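11/10/22

Spent most of the day on the old Dell tower. Breakfast first, then a walk to the post office with the Koval forms, which should have gone in August. Back by ten. The tower went on the slatted table on its side, panel off, and stayed there until dinner.

I had forgotten how much room there is inside these. The power supply sits in one corner, the board below it, and the drives go on the other side behind blue plastic latches. The cables are the messy part. I plan to tie back the black and orange bundle before the panel goes on again. The blue SATA cable can stay where it is.

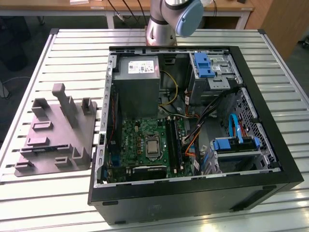
The Dell with the side off.

Temitope Abubakar called at lunch and wanted to know if it was worth the trouble. I said yes. A replacement from Tranby is 2,174 with the memory extra, and all I want it for is drawings and the accounts. Temitope thinks I should sell it for parts and has a buyer at Gredo who would give me 100. I said I would think about it, and I have, and I'm keeping it.

In the afternoon I looked over the board. The processor is in its socket with no cooler on it, and the top of it has gone a little beige. There is a small white sticker next to the socket that I don't remember from last time. The Quadro card is still in its slot. I had half believed I gave that card away.

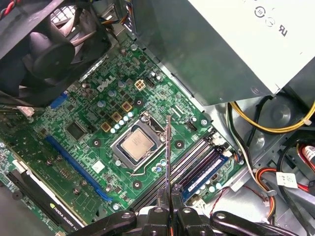
*Photo: Drastard workshop*

Ordered thermal paste and 2 sticks of memory, 39 in all with shipping. I wrote the order number on the back of the Koval envelope and then nearly threw the envelope out.

Soup for dinner, the end of the bread. Rain after eight. Need to find the box of case screws, which I think is under the stairs with the paint. Call Temitope back about the buyer so he isn't left waiting.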